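Stop charging by the bag

Our town started selling official trash bags in November, and I have spent the months since then arguing with people I like. The bags come in rolls from the hardware store or the front desk at town hall. If your trash isn't in one, the truck leaves it at the curb. The idea is that people who throw out more should pay more, and I agree with that. I still think the bag is the wrong thing to charge for.

I grew up in Darkero, where trash was part of the property tax and you could put a sofa out on the curb if you wanted to. People did. My mother used to say the street looked like a yard sale every spring. I don't miss that system. It hid the cost, and a widow with one small can a month paid the same as the family of six next door to her. So when the select board here in Skarkow brought up a pay-as-you-throw plan, I voted for it. The vote was 214 to 156, and the meeting ran past ten at night.

What we got is a flat price per bag, no matter what goes in it. A bag of dirty diapers costs the same as a bag of foam peanuts. The town pays to get rid of trash by weight. Residents pay by volume. Those two things have very little to do with each other, and people have worked it out quickly. They stomp on it, they sit on it, they take the air out of everything. My neighbor cuts his cereal boxes into strips. The town sells fewer bags and hauls nearly the same load, and by next year somebody will propose raising the price of the bag to cover the gap.

The other problem is who gets squeezed. A household with a baby can't cut its trash in half by trying harder. Neither can a person taking care of a sick parent at home. Flurina Hofstetter, who ran the transfer station here until she retired, raised this at the first hearing. She asked for a set number of free bags for those households and was told it could be looked at later. As far as I know it hasn't been. She also asked who would check what was in the bags, and she didn't get much of an answer to that either.

Kpodo, two towns over, does it differently. Every house gets a cart with a tag on it, the truck has a scale on the lift, and the bill comes four times a year. The trucks cost more, and I won't pretend otherwise. Their hauler, Vestonance, spread the cost over the length of the contract. My sister-in-law lives there and her last bill was $77, with two teenagers in the house. She knows what she paid for. She started composting after the first bill, when she saw what melon rinds and coffee grounds weighed.

We have 2,000 homes, give or take nothing, because the assessor printed the number on the front of the annual report. That is enough to bid out a contract like Kpodo's, or to join theirs when it comes up.

Most of our trash starts small, anyway. It starts in bathrooms and bedrooms, in the little bins we line with whatever bag is lying around and then empty into the bigger one in the kitchen.
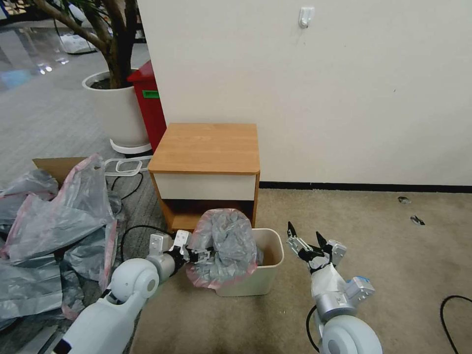
A gray bag in a small bedroom wastebasket.

Under the present system that little bag goes inside the official bag, so we are buying plastic to put plastic in. With carts, you could drop it straight in and be done. If the board wants to keep the bags for another year while it studies the matter, fine. It could at least offer two sizes, and give the free ones to the families Flurina was talking about. The smaller size should cost half as much as the big one. Right now there is only the big one, and I have seen people hold it for three weeks in July to fill it, back when the trial run was on Mill Street. The smell reached the library.

I'll be bringing this up again at the spring meeting.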